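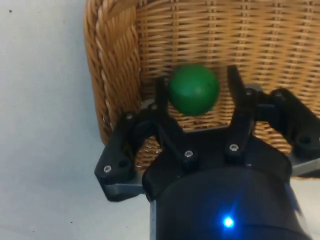
Every evening in October I watch the same kind of program. A host looks into the camera and tells me what another person feels, what this person secretly wanted, and why we must be angry. After 40 minutes I know very much about the host and almost nothing about the matter.

Last week the matter was the mayor of Korkville, who is accused of giving the bus contract to a friend. It is a serious question, and the report of the auditor has 87 pages. The host showed one sentence of it. The rest of the time went to four guests who all agreed with him and still found a way to shout.

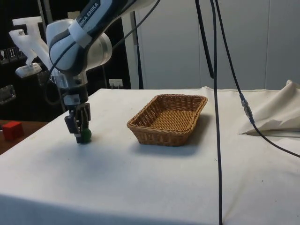 I came to this country as an adult, and I learned much of my English from television. So I notice words. When a host says "everybody knows," I have learned to wait for the proof, and it usually does not come. When he calls a woman "nice" before he says she is lying, I do not feel the word is kind.

My neighbors in Skarnton tell me this is only entertainment. Maybe so. But they repeat the sentences of the host at the bus stop, and they vote. I would ask the station for a small thing: read us two pages of the report, slowly, and let one guest disagree until the end of his sentence.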